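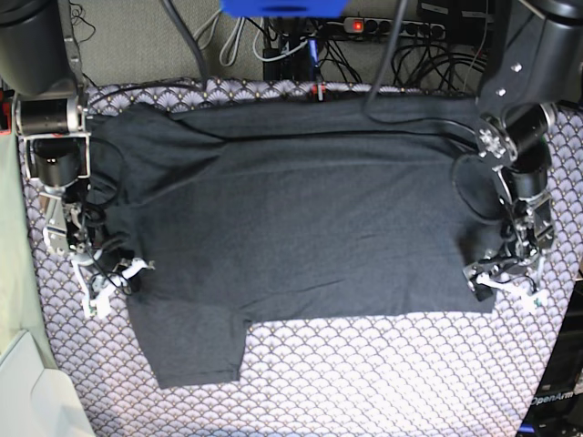
4.2 Gripper Comparison on Garment Handling

The second part of the evaluation concerns the end effectors. Two parallel grippers, referred to here as Skoka and Zonholm, were compared on a fixed set of garment tasks while the controller and the training procedure were held constant. Garments were selected for this part because the rigid-object tasks of Section 4.1 did not separate the two designs: both closed reliably on blocks and cups, and the remaining failures came from the policy. Cloth places other demands on the fingers. The contact area is small, the material gives way under the fingertip, and an error of a few millimeters in height decides whether one layer is taken, two layers are taken, or none. In the configuration of Figure 4, a dark T-shirt lies flat with its long axis running between the two arms, and each gripper is placed at one end of the garment. This layout keeps both wrists near the sides of the workspace and leaves the middle of the garment free for the fold. The patterned cloth beneath the shirt also makes the task harder for the vision model, which must find the hem against a printed background.

Figure 4. Dual-arm garment task with a T-shirt laid across the workspace, one gripper at each end.

Each trial began with the garment spread by hand to a marked outline. The operator then released control to the policy, which was allowed one attempt to grasp both ends, lift, and fold. A trial was scored as a success if both ends were held through the lift and the final fold lay within the tolerance given in Table 3. Regrasping was not permitted. Soft creases left from spreading were not removed, as the intent was to represent garments in the state in which a person would normally put them down.

A total of 1000 trials was planned in advance and divided equally between the two grippers. The order of the grippers was alternated in blocks so that wear on the garments and drift in calibration would affect both in the same way. Of the full set, 734 trials were scored as successes. The Zonholm gripper contributed 383 of these and the Skoka gripper 351. The difference was concentrated in the initial pinch. Once a garment had been lifted clear of the table, the two grippers performed almost identically, and drops during the fold were rare with either one.

Review of the failed trials showed two recurring patterns. With the Skoka gripper, the fingertips tended to close above the fabric when the hem lay completely flat, and the arm then lifted with nothing held. With the Zonholm gripper, the lower finger slid under the edge more often, but it sometimes took up the table cloth together with the garment. Failures of the second kind were scored in the same way as the first, although they are easier to correct in practice. Fixing the cloth more firmly to the table would be expected to remove many of them. This was not attempted during the study, because a change in the surface partway through would have made the blocks difficult to compare.

Cable routing was a second source of variation. Wiring for the wrist and gripper runs outside the arm, and a slack loop can come to rest on the garment during the approach. Trials in which a cable visibly moved the fabric before the grasp were kept in the results and marked in the log. Excluding them does not change the order of the two grippers. Shorter loops reduced contact with the fabric but limited wrist rotation near the end of the fold, and the longer routing was therefore retained.

The Rostness controller was used throughout this section. A smaller set of trials with the Phí controller is reported in Section 4.3, where the gripper is held fixed and the control rate is varied. Readers should note that the tolerance used there is stricter than the one applied here, and success rates should not be compared directly across the two sections.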